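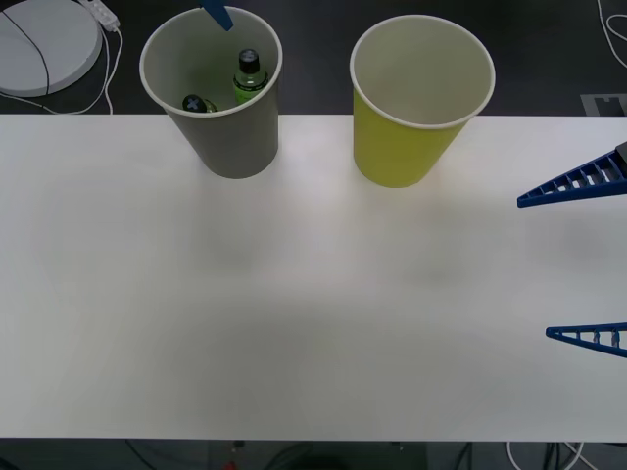

Two paper cups on a white table, the gray one with small bottles in it.

Last updated: December

When I moved to Skenau I had one suitcase, one winter coat and a very strong opinion about tea. In my family tea is something you drink when you are sick. For everything else there is coffee, small and dark, and you make it again for each person who comes through the door. So I was not prepared for my first job here, where every hour someone stood up and asked the whole room, "Tea?"

I said no for nine days. I remember it because on the last of them my colleague Polyxeni Tzavaras took me to the hallway and told me, very kindly, that people were starting to worry about me. She is also from somewhere else and she had made the same mistake. When they ask "Tea?", she said, they are asking if you are all right. You can let the cup go cold if you want, but you must say yes.

I have thought about this many times, and this week I thought about it again, so I want to write something about small customs and how long it takes to learn them.

The difficult thing about a language is not the grammar. I studied grammar for years and I can explain the past perfect to you, with a drawing if necessary. The difficult thing is to know what a short word is doing. "Tea?" is one word, and I understood it from the first minute, and I understood nothing. The same happened with "We should have lunch sometime." I took out my calendar. The woman who had said it looked at the calendar as if I had put a fish on the table.

My aunt had a similar story from when she was young and worked one season in Ivirden. The owner of the guesthouse told her every evening, "Don't stay up too late." She believed it was a rule. For a whole summer she turned off her lamp when he said it and lay in the dark, angry, with her book under the pillow. At the end of the season he asked her why she never came down to sit with the others. She told this story at every wedding, and each time the lamp was turned off a little earlier.

After the hallway talk I began to say yes. At first I drank only a little, out of politeness. The tea in our office was a cheap one, from a box of 300 bags that lived on top of the refrigerator, and it tasted like warm cardboard. But I noticed things. The person who makes the tea must remember how everybody takes it, and this is a serious matter. If you forget, you are forgiven once. I wrote the orders on a piece of paper and kept it inside my desk drawer, next to my dictionary. I still have that paper. Half of those people have moved away, and I could still make a cup for each of them.

I also learned that there is a correct moment. You cannot offer too soon after the last round, and you cannot make only your own, or you can, but it will be seen. Once I came back from the kitchen with a single cup, on a day when I was tired and did not want to talk. It was very quiet when I sat down. Polyxeni laughed about it all the way to the bus stop.

Then there is the other side, what I brought with me. For my birthday that first year I carried my coffee pot to work, wrapped in a towel, and made coffee in the way of my grandmother. It takes time, and you must stand beside it. My colleagues came one after another to look, and they stood there too, and we talked more in those 40 minutes than in the months before. One of them asked if he could turn the cup over afterward, as he had seen in a film. I told his fortune, badly. I promised him a journey over water, and in spring he went to Troltura on the ferry and sent me a postcard that said only "You knew."

Now I have lived here long enough that I am the one who asks. Last month a young man started in our department. He is from Tsegaye, he is very polite, and he said no to tea. The next day he said no again. I watched him put on his headphones and I felt such tenderness for him, and also I wanted to laugh. I waited until day five, which I think is generous of me – I did not want him to reach my record.

I took him to the hallway. I tried to say it like it was said to me, but I am not as good at this as Polyxeni, and I made it long and complicated, with the story of my aunt inside it. He listened to everything. Then he asked if it would be all right to have hot water with lemon, and if this still counts.

I told him I would have to check. I wrote to Polyxeni the same evening, and she answered with one word, so now there is a lemon in the office kitchen with his name on a small sticker.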